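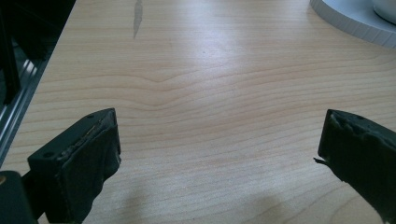 The tabletop, with the wavy grain near the middle.

## Table at Drendulmont

The table went into the reading room at Drendulmont in March, and this page is for people who asked about the top. The wood is pale, between honey and cream, with fine lines set close together. Near the middle they rise in a soft arch and bend around a small bulge, a bit like a knot. Strong light washes out part of the pattern - it's easier to see on a cloudy day.

The room is open until 4 on Saturdays. The chairs came later, from Buzatu, and will get a page of their own.

Page updated Saturday, May 31, 2025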